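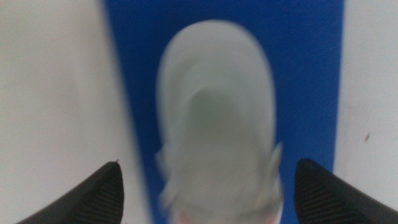 6 min read

Julley Soft Goods and Footwear Reuse: Interim Progress Report to Lundora

Reporting period: start of grant to end of August
Prepared by: Yuzuki Sekiguchi, project lead
Bench procedures reviewed by: Hatsue Ogura

1. Status

The project is on schedule for intake and behind schedule for grading. At the close of August, 598 items had been entered in the intake log and 427 had been graded and shelved. The remaining 171 are in covered bins at the Osel workroom. The grant target is 1,000 items graded by the end of the funding period. We do not ask for a change to the target at this stage. One change to the budget lines is requested in section 7.

Tag numbers run to 599. One tag was printed twice, caught at the bench, and voided. The log and the tag roll have been reconciled, and no item carries a void number.

2. Scope of work in this period

The grant covers used shoes, slippers, soft bags, hats and small padded items that arrive unsorted and would otherwise go to bulk textile recycling. Each item passes through four steps: intake, surface check, grading and shelving. Repair is outside the scope of the current grant, but items that would be usable after a minor repair are marked so that they can be found later.

Work in this period was concentrated on the surface check and on the layout of the bench. Intake was already running when the grant began, and shelving has needed little attention apart from labels.

3. Bench layout

The first bench had a plain pale top. Light-colored goods were hard to judge on it. Gray and off-white uppers lost their outline against the surface, and loose threads or lifted edges at the side of an item were missed on first pass. A strip of strong blue was laid down the bench, running away from the worker, and all items are now checked on the strip. Pale gray goods in particular stand out well from it.

Three colors were tried before blue was adopted. Black hid dark soles. Green gave a cast to white canvas that led two graders to record staining where there was none. Blue had neither problem, although navy items are still checked on the bare bench top beside the strip. The strip material was supplied by Aoki under the consumables line.

The strip also sets the working position. Items go near the middle, toe or closed end away from the worker, with a margin of blue left on both sides. Before this rule, shoes were put down at any angle and the left and right sides were often reversed in the notes. No reversed entries have been found in the notes made since the rule came in.

Two faults remain with the strip. It shifts slightly when heavy boots are dragged across it, so its edge does not always run square to the bench. It also shows lint. A lint roller is kept at the bench, and the strip is cleaned at the start of each session and again after any item with a shedding lining.

4. Surface check

The check is done by eye and by hand, in a fixed order: closed end, upper surface, opening, lining, sides, underside. The order was revised once. Originally the underside came first, on the reasoning that a worn-out sole ends the check early. In practice this put grit on the strip before the upper had been looked at, and the upper then picked it up. The underside is now last, and the item is lifted and turned over a tray.

Openings and linings take the most time. A dark opening in a pale item can be a normal recess, a fold, or a collapsed lining, and these are not easy to tell apart from above. The instruction is to open the item by hand and feel along the inside edge before writing anything. Where the lining has come away but is whole, the item is recorded as "lining loose" and continues. Where it is torn through, it is recorded as "lining failed" and goes to the repair-later shelf.

Flaps, tongues and tabs are recorded separately from damage. Early notes used "ragged" for both frayed edges and for soft tabs that were simply sticking out, and a later reader could not tell which was meant. The word has been dropped from the form. "Frayed" now means that threads are loose at a cut or worn edge. "Tab out" means that a part made to lie flat is not lying flat. Tabs are pressed back once and the result noted.

5. Grading

Three grades are in use.

Grade A: clean, sound, ready to issue.
Grade B: sound, with marks or wear that do not affect use.
Grade C: not ready to issue. Includes repair-later and recycling.

A grade is given by one person and confirmed by a second. Disagreement is settled in favor of the lower grade. The second check accounts for most of the delay against plan. The original schedule assumed that a confirming check would take a few moments. It takes nearly as long as the first, as the second grader has to open and handle the item again.

We tested a shorter confirmation on one bin, in which the second grader looked only at the points the first had written down. It was faster, but it passed over faults that the first grader had also missed, and the test was stopped. Full confirmation is back in place for grades A and B. Grade C items now get a single check, with a note of the reason, and may be sent back for a second look if the note is unclear. This took effect late in the period and its effect on throughput cannot yet be stated.

Soft items without a stiff sole remain the hardest to grade consistently. Slippers, soft shoes and small padded bags change shape each time they are set down, and creases that look permanent may disappear when the item is filled. Hatsue Ogura has introduced a paper fill for these. A single sheet is crumpled and placed inside before the check, then removed and reused. Agreement between graders on soft items has improved, in her assessment, but we do not have a measured rate from before the change and make no numerical claim.

6. Records

Each item has one line in the log: tag number, type, main color, grade, notes and shelf. Color is limited to a short list. "Light gray" and "white" were merged at first and then separated again, after pairs were split across two shelves. Any item between the two is now entered as light gray.

Notes are limited to terms on the printed list. Free text is allowed only for the reason on a grade C item. The list is taped to the bench and a copy is attached to this report as Annex 1. A tag must be on the item before it reaches the strip; six items found without tags in July were traced by type and color and have been retagged under their original numbers.

Photographs are stored by session. They are not used as the basis for a grade. The log entry stands where the two differ.

7. Budget

Spending is within the total. Shelving and bins came in under the planned amount. Consumables are over, mainly for tags, lint rollers and a second length of blue strip bought to replace the first when its surface became marked.

We request permission to move the unspent part of the shelving line to consumables. No increase in the total is sought. Staff time is as planned and no change is proposed there.

8. Problems and risks

Grading backlog. The 171 ungraded items occupy most of the covered bins. Intake can continue at the present rate for a short time only. If the backlog has not fallen by the middle of the next period, we will close intake for two weeks and put all sessions on grading.

Moisture. Two bins near the outer wall at Osel were found to be damp at the base. The contents were aired and rechecked, and no item was downgraded. The bins have been moved to the inner wall and raised on slats.

Unpaired shoes. Single shoes are logged as one item and held for a match. The holding shelf is nearly full. We propose a limit of one reporting period, after which an unmatched single goes to recycling. Lundora's view on this is requested before the rule is applied, given that the grant terms count issued items and do not mention singles.

Lighting. The lamp over the bench throws a soft shadow along the left edge of the work. Graders have been turning items to check that side. A second lamp has been priced and can be met from the existing equipment line.

9. Work planned for the next period

Clear the ungraded bins in tag order, oldest first.
Fit the second lamp.
Fix the strip at both ends so that it no longer shifts under heavy items.
Record grader agreement on soft items, with and without paper fill, so that the next report can give a rate.
Review the single check for grade C after one full month of use.
Begin issue of grade A stock, subject to confirmation of the handover form sent to Lundora with the last letter.

10. Decisions requested

Transfer of the unspent shelving balance to consumables (section 7).
A time limit for unmatched single shoes (section 8).
Confirmation of the handover form (section 9).

Annex 1: Terms for surface check notes
Annex 2: Intake log summary by type and grade
Annex 3: Spending to date by budget line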